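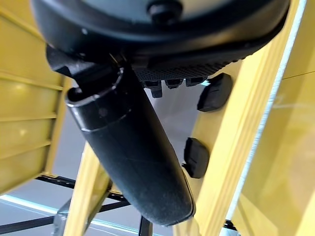 Black housing with perforated grille, matte black tube alongside.

Stildale Community Boards > Facilities and Buildings > Policy Discussion
Topic: Proposed standard for surface finishes on shared equipment

Pavithra Palaniappan
Moderator
Posted Mar 25, 2018

Members are invited to comment on the draft finish standard for shared equipment in the Stildale buildings. The draft covers lecterns, carts, sign stands, desk lamps, and similar items bought from the common budget. It does not cover fixed furniture or anything purchased by a single department.

The main provision is Section 3, which would require a matte or low-gloss finish on all new purchases, in black or dark gray. The present inventory lists 3,729 items in 968 finish and color combinations. Replacement parts for many of these can no longer be ordered, and touch-up paint is kept in quantities that exceed any likely need.

Comments will be accepted until the first week of August. Please refer to section numbers where possible.

nirnlow_office
Posted 2 hours later

The Nirnlow building supports Section 3 in general. We request clarification of the term "low-gloss." Our supplier, Pramex, offers a satin finish that its catalog places between matte and semi-gloss. If satin is excluded, a portion of our standing order would need to be revised before the next delivery.

We also note that the draft does not say who decides when an item is too worn to remain in service.

R_Halloway_Bldg4
Posted the next day

I must register an objection to Section 3 as written. Matte black shows every scuff. Staff in Building 4 spend a good part of each term wiping down black carts that looked acceptable for perhaps one week after delivery. The older beige carts are unattractive, but they hide wear and have outlasted two rounds of replacements.

A standard intended to reduce cost should not select the finish that requires the most cleaning.

lencho_purchasing
Posted the next day

With respect to the previous comment, our experience at Lencho differs. Marks on matte surfaces are visible, but most come off with a damp cloth. Scratches on gloss paint do not come off at all, and the glare from gloss lecterns has been the subject of repeated complaints from presenters in the east hall. We would prefer a surface that needs wiping to one that needs repainting.

On the question of satin, we would support its inclusion.

R_Halloway_Bldg4
Posted the next day

The Lencho building has a day cleaner. Building 4 does not. I would ask that the draft take account of this difference before it is applied to all sites.

Pavithra Palaniappan
Moderator
Posted 3 days later

Thank you for the comments received so far. The following points are offered in reply.

Satin will be added to the definition in Section 1. The Pramex catalog term may be used on order forms, and Nirnlow does not need to revise its standing order.

Wear is addressed in Section 7, although the wording is brief. An item is to be withdrawn when the base material shows through the finish. Light scuffing is not grounds for withdrawal.

The point regarding cleaning hours at Building 4 is noted. It falls outside the scope of a finish standard, but it will be forwarded to the building services office with a copy of this thread.

archive_desk
Posted 4 days later

Has the drafting group considered dark green? The archive holds 300 document boxes and a number of book trucks in that color, all of them in good condition. We would not wish to see serviceable trucks replaced so that they match the lamps.

nirnlow_office
Posted 4 days later

Our reading is that Section 2 limits the standard to new purchases. The archive's trucks would not be affected.

archive_desk
Posted 4 days later

That is helpful. We withdraw the question as to existing trucks, but ask that green remain available for additions to a matching set.

R_Halloway_Bldg4
Posted 5 days later

I would support the archive's request if the same allowance is made for beige.

Pavithra Palaniappan
Moderator
Posted 5 days later

An allowance for matching sets will be placed in the next draft as Section 4(b), without limit as to color. A set must contain at least three items already in service. The revised text will be posted under this topic, and earlier comments do not need to be submitted again.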